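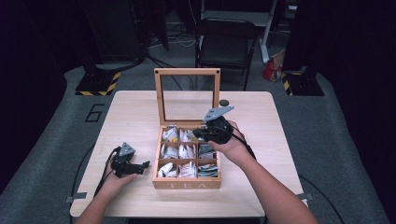
The tea from Prultier came with a promise on the label, and my aunt believed every word of it. It would calm the heart, the label said, and clear the blood, and bring back the sleep of a child. She was seventy-one years old and she had not slept well since the winter my uncle moved out. She kept her teas in a wooden box with a window in the lid and the word TEA in widely spaced letters on the front, nine small compartments inside, and she studied it every evening like a person who is choosing a card. The Prultier tea did not get a compartment. It stayed in its own tin, on the shelf above the stove, next to the matches.

She had ordered it after reading a story in the magazine of the Stollus pharmacy. A woman in the story drank three cups a day and her knees stopped hurting. My aunt's knees did not hurt, but she said a thing that is good for knees must be good for other parts also. A tin of 166 grams cost more than our gas for the month. I told her this. She answered that gas had never helped anybody to sleep, and then she thought a little and said that I should not repeat this to my mother.

I was staying with her that January because my course at the Cludel institute did not begin until spring. I slept in the room with the sewing machine. At night I heard her walk to the kitchen, fill the kettle, and stand there. She never put on the light. The instructions said the water must not boil, and she had no thermometer, so she listened. She said water makes a sound like sand just before it is ready. I tried to hear it too, in my bed behind the wall, and some nights I believed I did.

After the first week I asked if she was sleeping better.

"I am awake better," she said.

She told me that before the tea she used to lie on her back and do sums. She began from 1000 and took away seven, and again seven, until she was under zero and had to be angry in negative numbers. Now she had something to do with her hands. She sat at the kitchen table with the cup and looked at the building across Rizk Street, where one window was always yellow. She had decided that a baker lived there. I said it could be a student, and she was a little offended for the baker.

One night I got up also. The clock on the stove showed 2:35, only its two dots were broken, so it said 235, like the number of a bus. She took down a second cup without asking me. The tea was bitter and tasted of wet grass, and under that something sweet which came late, when I had already decided not to like it.

"Well?" she said.

"I don't feel anything in my knees."

She laughed so hard that she had to put the cup down. I had not heard this laugh since I was small — it was low and had a whistle at the end of it. Then we were quiet. Across the street a man came to the yellow window in his undershirt, opened it, and leaned out to look at the snow. He had a cup too. My aunt pulled her robe closed at the neck and sat up straight.

"You see how early he gets up," she whispered.

He stayed there until his cup was empty, or until he was cold, and he closed the window again. My aunt poured what was left in the pot, half for me and half for her, and measured the two cups against each other with one eye shut.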